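### 4.2 Recording a folding example

1. Place one folded item on the bed. Keep the two finger pads open.
2. Press Record and wait 5 seconds before you move.
3. Approach slowly — the Stelusus software rejects fast starts.
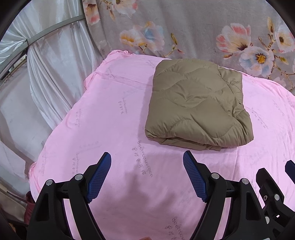
Can I stop in the middle of an example?
Stopping is allowed, but the file is then marked incomplete and is not used for training.

**Caution:** Do not clean the finger pads with alcohol.

4. After 30 examples, change the item and save the session.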